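4.2 Open-day demonstration

The second part of the study took place outside our own building, during an open day at the Punholm site. We wanted to see how the bag-unpacking task held up when it was run for visitors instead of for a test log. Eckhard Vogler set the program for the day and Cristian Palomino ran the station. The setup was the one described in Section 3.

The task was kept the same for every session. A thin plastic shopping bag with groceries inside was placed on the table next to a white tray. The operator, holding one gripper in each hand, had to open the bag, take out what was in it, and set each item in the tray. The operator was not allowed to touch the bag or the items with bare fingers. Visitors stood behind a rope and could ask questions between sessions.

We chose the bag because it gave us the most trouble in the Gallagher trials. Thin film folds over itself, sticks to the jaws, and hides its own opening. A rigid box can be grasped nearly the same way each time, but a bag has to be looked at again after every pull. Most visitors understood this as soon as they tried it themselves — several said they would have guessed the small items were the hard part. Figure 4 shows the task at the station.

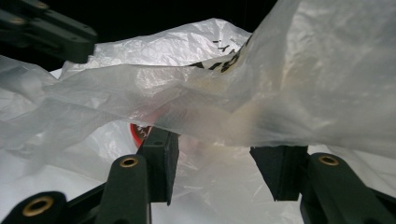
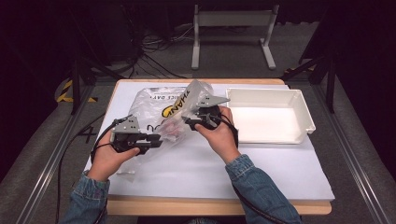 Figure 4. Bag handling with the hand-held grippers at the Punholm open day.

4.3 Observations from the visit

The station ran for most of the day, and 47 visitors took a turn with the grippers. Each was given a short introduction and up to 10 minutes at the table. We did not score these turns. Palomino wrote down where people stopped, what they asked, and when they gave up on one way of holding the bag and tried another.

The most common difficulty was the first grasp. New users tended to close both grippers on the same layer of plastic and then pull, which stretched the bag without opening it. Those who did better held one gripper still and used the other to work along the edge. Our trained operators use the same approach, though we had not told the visitors about it.

The second difficulty was letting go. Film stayed on the jaws after they opened, and users often shook the gripper to free it. This was rare in the lab sessions, where the operators had learned to lower the bag onto the table before releasing. We have since added this step to the Plineck operator guide.

Visitors also asked how many sessions are needed before a robot can be trained on the task. The set used in Section 5 has more than 3000 sessions, all recorded by trained operators. The visitor turns were left out of it.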